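The Snack Shelf Is a Lie I Tell My Guests

My grocery store, a Tremer, moved everything in March. I had known where the crackers were for nine years. I could have found them in a power outage. Now they live next to the light bulbs, and there is a laminated map at the entrance that shows the old layout.

This matters because I had finally worked out a system for buying snacks, and the system depended on walking a particular route. Produce, bread, dairy, register. The route went around the candy. You had to want candy to end up near it, and most nights at seven I was too tired to want anything that was more than an aisle away.

The new route goes straight through it. You can't get to the milk without passing 332 kinds of chewy thing. I didn't count them, the sign did. "332 WAYS TO TREAT YOURSELF," it says, which is a number someone in an office was proud of.

So I have been treating myself. My receipt for the month has a line of small purchases running down it like a rash. I am a grown person with a dental plan and I bought sour worms on a weeknight, alone, and ate them in the car with the heater on.

I grew up in a house where snacks were for company. There was a cupboard over the fridge that my mother called the guest cupboard, and it held things we were not to touch in case somebody dropped by. People dropped by maybe four times a year. The rest of the time the cookies just sat up there getting older, and when they were finally served, everyone agreed they were very nice and had a second cup of coffee to get them down.

I swore I would never keep a guest cupboard. What I have is a guest shelf, and the difference is that I raid it. I buy the good stuff for visitors, the visitors cancel, and by the weekend there is one sleeve of something plain left and a bag clip holding nothing shut. Then the visitors un-cancel.

My sister suggested portioning. She read that if you put your snacks into a container ahead of time, you only eat what's in the container. I have tested this and can report that you eat what's in the container and then you go and fill the container again. It did get me to throw out a bag of pretzels from Lorer, the discount place on the highway, that had been open since before the store moved. They bent.

The box idea stuck, though, mostly because I like a box. Anything looks more respectable with a lid on it. Six packages heaped on a counter is a problem, and the same six lined up in a tray could be a gift from a hotel. 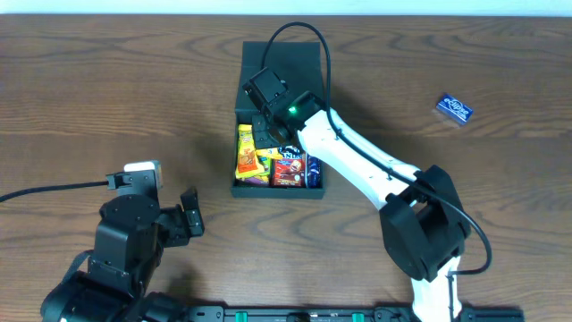
The guest box, lid open, fully stocked for now.

The rule is that the box gets refilled once a month and the lid stays down in between. I have broken the second half of the rule 2 times this week, and I'm not counting the time I only looked.

Meanwhile Tremer has put up a new sign by the milk. It says the light bulbs are moving.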